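The Single Stem: Proportion, Weight and Wire in Small Artificial Arrangements

An artificial tulip has few of the problems of a cut one. It does not drink, lean toward the window or drop its petals. It has problems of its own, and most of them come down to weight and length. The flower head is the heaviest part of the piece and sits at the greatest distance from the base. The stem is usually supplied longer than any small vase can use. A single flower in a narrow vessel shows every error in both.

The small vase is the harder case. In a tall floor vase, the stem is supported along much of its length and the opening hides the rest. In a vase of hand height, most of the stem stands free, and whatever holds the bottom of it has to resist the full leverage of the bloom.

Choosing the vessel

A plain cylinder is the easiest form to work with. The walls are parallel, so a stem that touches the bottom on one side and the rim on the other will stay at a predictable angle. Flared shapes let the stem roll around the rim. Bottle shapes hold the stem well but limit how much ballast can be put in.

Height should be about twice the width. Anything squatter reads as a pot, and anything much narrower tips easily. Brown finishes suit a red flower because they stay darker than the bloom and do not compete with it.

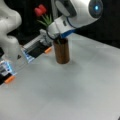 Weight inside the vase matters more than weight of the vase. The Rokuvitz workshop in Drarnberg, which makes small display pieces for shop counters, fills the lower third with fine steel shot and seals it with a disk of cork. Dry sand is adequate at home. Glass beads look clean but pack poorly and let the stem shift each time the piece is dusted.

Test the finished weight before setting anything permanently. Insert the stem, turn the bloom to its furthest lean, and press lightly on the flower head with one finger. If the base lifts, add ballast. If the vase is already full, shorten the stem.

Setting the height

The usual rule for fresh flowers puts the total height at two and a half times the height of the vessel. For a single artificial tulip the figure can go slightly higher, provided the leaves are used to fill the gap between rim and bloom. A bare stem above a small opening looks like a pin.

Cut in stages. Most artificial stems have a wire core under a plastic sleeve, and the two do not always end at the same point. Mark the sleeve with tape, bend the stem at the mark to confirm that the core runs through it, then cut with wire cutters. Scissors crush the sleeve and leave the core intact. File the end if it will rest against a glazed surface.

A closed, cup-shaped bloom should be kept close to vertical. Five or ten degrees of lean is enough to make it look natural. Open tulips tolerate a stronger angle because the petals spread the visual weight.

Shaping the leaves

Leaves arrive flattened against the stem from packing and should be worked outward before the flower goes into the vase. Start with the lowest leaf. Hold it near its base with one hand and draw the other hand along the blade toward the point, applying a slight curve. Repeat for each leaf, sending each in a different direction. Two leaves at the same angle on opposite sides produce a symmetrical figure that no tulip has.

The tips should be left pointed. Folding or curling them is a common correction for leaves that are too long, but it shows. Trimming along the natural taper is better.

Light and background

A single stem has a thin outline and needs contrast behind it. Pale walls suit dark foliage but weaken narrow leaves when the light is strong. A black background gives the clearest edge to red petals. The surface under the vase should be pale and matte so that the shadow around the base stays soft.

The Nomura showroom in Rendau reviews its counter pieces in August, when daylight is hardest, and checks each one again under evening lamps. Red shifts noticeably between the two. A bloom that looks correct at noon can look brown by seven o'clock under a warm bulb.

Slender parts and how they read

Thin greenish rods are the least visible element on a pale table. They have almost no width to carry color, and an olive or gray-green tone falls away quickly against white. For this reason any rod used as a support or an added line should be judged standing in the vase, at viewing distance, before it is cut.

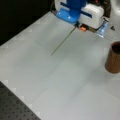
Maintenance

Dust with a dry, soft brush, working from the bloom down. Support the flower head from behind while brushing the petals. Water leaves marks on fabric petals and can reach the wire core through the cut end, where rust will eventually stain the sleeve.

Check the ballast twice a year. Sand settles, and a stem that stood firmly when it was set may loosen at the rim. Lift the stem out, top up the fill and press it back in at the original angle. A pencil mark on the sleeve at rim height makes the position easy to recover.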